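Notes for Thursday lunch talk, Apr 30, 2026. Keep it loose, don't read!

Start with Roald Haugland at the plate. Bottom of the ninth, Sandale down 4 to 3, runner on second, and the man hadn't hit a thing all week. Pause there (people like a pause).
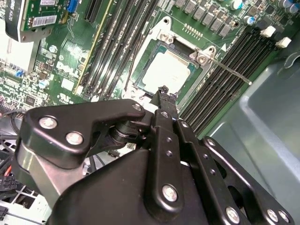
Haugland fouled off four pitches before he got the one he wanted, low and inside, and he put it over the right field fence for the win. I was up behind third base with 2,418 other people and I lost my hat. If somebody asks about swing mechanics, I'll say a hitter's hips and shoulders are linked up, so when one turns the other has to come along. Don't get stuck on this, last time I went on forever.

Then Zarcombe. Tell the Chrysanthi Sotiropoulos story, the scorebook one, and how she still has the page from the 11 inning game! Mention that the bullpen was down to Roel Hendriks, who threw 100 pitches and asked for more.

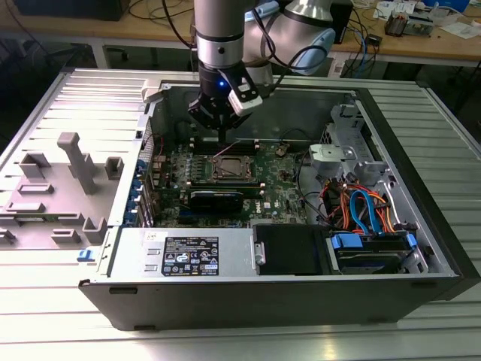

*Robot arm over an open desktop tower, fingertips pointing down.*

Ask the room: best walk-off you ever saw in person? Jeanine will have one. Give it a few minutes, then the May home games, and pass the sign-up sheet for the bus.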